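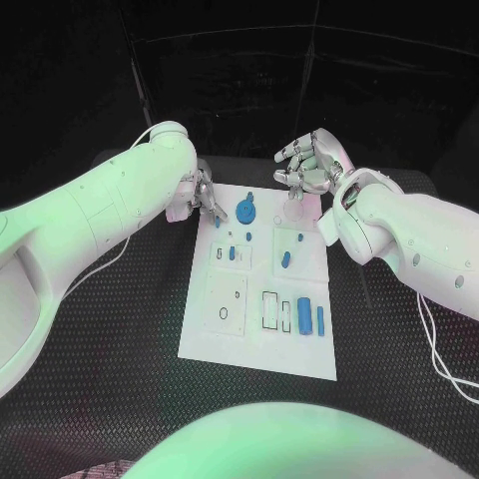 Board task, both arms, head view.

Riranden board set, README

413 demos of one task: blue parts, white board, two arms driven by remote control. Nisha Thakur and Abundio Ledesma did the driving. We kept 188 after review, and I would argue with a few of those.

Don't read too much into "expert" in the folder names. It means the person had 2 days of practice. Pauses and second tries were left in. A policy trained on this will learn the pauses too.

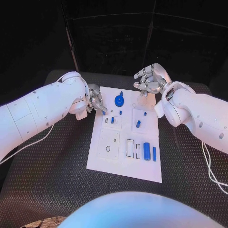 Can I mix this with the Vorholm demos?
Only if you resample first, and even then I doubt it helps. The operators there used a different glove mapping.

Success labels were set by the operators themselves. Treat them that way.

Contact: Žofie Holub, Riranden | Last edited 2022-10-27 | Back to top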